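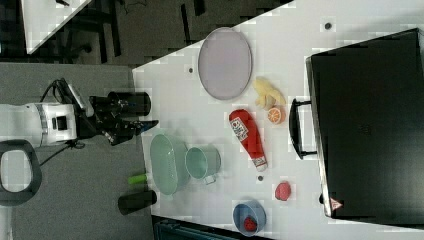 What does the regional sales manager at Pellow answer for?
The quarterly bookings of one region, the forecast behind them, and the hiring and coaching of the account representatives who work it.

Pellow sells maintenance contracts for commercial scales. The opening is in the Orkdale office and covers the Orkdale and Eton territories, with 3,000 accounts on file and 330 under active contract.

Duties
Run the weekly pipeline review and submit the forecast by noon each Friday.
Ride along with each representative twice a month and file written notes.
Approve discounts up to the regional limit. Larger discounts go to the head office.
Reassign dormant accounts at the end of each quarter.

Requirements
Four years in business-to-business sales, at least one of them leading a team. Working knowledge of a CRM system, including report building. Valid driver's license. Experience with service contracts is preferred.

Terms
Full time, base salary plus quarterly team commission. Car allowance of $330 per month. Travel within the region up to three days a week. Start date in September.

To apply, send a resume and a one-page account of a forecast you missed and what you changed afterward. Quote reference 165. Posted 2026-08-26.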